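Plain boxes and a table you can stand at

Posted August 9, 2023

Ifigeneia Kontogiannis has been packing orders for Nanisow for six years. The company sells desk accessories, mostly lamps, clocks and pen trays, and sends them out from one long room behind a tile shop. I asked her what goes into a job that most customers only see for as long as it takes to open a parcel.

She started at the front counter and moved to the back when the web orders picked up. "I was bad at it for the first month," she said. "I used too much paper. I thought if the box was tight, it was safe. Then we got a clock back with a bent stand, and it was me who bent it, pushing the lid down."

The company used brown cartons for everything until January, when it changed to a black square box for the smaller items. Kontogiannis was against it. Black shows dust and fingerprints, and every scrape from a tape gun leaves a pale line. She now keeps the tape gun on the shelf and closes the outer carton at a second table, so the inside box never goes near it.

"The square shape I do like," she said. "You don't have to think which way it goes in. With the long ones for the pen trays, I still turn them around two or three times."

I asked how many she gets through. On a normal day it is 165 orders between her and Jairo Quispe, who works the other end of the room. The most they have done is 497, after a discount code went out to the whole mailing list without anyone telling the back room. They finished at nine at night. Quispe remembers it as fun. She doesn't.

Most of what she wanted to talk about was the tables. The old ones were door panels on trestles, and they were too low. Her back hurt by lunch. Eusebio Benavides, who runs the warehouse side, let her pick the replacements, and she asked for plain white tops with nothing on them - no printed ruler, no grid, no rubber mat.

"People want to put a mat down because it looks professional," she said. "A mat holds grit. Then you slide a black box over it and you've scratched it. On a white top you see the grit and you wipe it off."

Do they stay white? She laughed at that. Coffee gets on them, and the brown gum from the paper tape. She has tried two cleaners, and neither did much for the old stains. Dish soap and a soft cloth at the end of the day is what she uses now. The scuffs she leaves alone.

Her order of work is fixed. The box goes flat on the table first, by itself, and she looks at the corners. Then the lid comes off and goes upside down to the left. The item goes in, then the card, then the lid. She turns the box once all the way around before it goes into the outer carton. A crushed corner is the most common complaint the company gets, and she would like to find it before the customer does.

"Jairo checks at the end, I check at the start," she said. "We've argued about it. If the corner is bad at the start, I haven't wasted the card."

Boxes with a bad corner go on a shelf by the door, and staff can take them home. Hers hold buttons, receipts and Christmas lights. Her sister has asked for more of them.

There is talk of going back to brown for next year to save money. Kontogiannis has not been asked yet, and she has changed her mind since the winter.

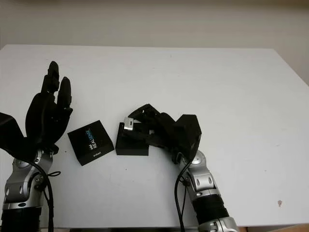 "I'd keep the black," she said. "I complained so much when they came, and now I'd have to learn the brown ones again." She had a stack waiting and went back to it after that.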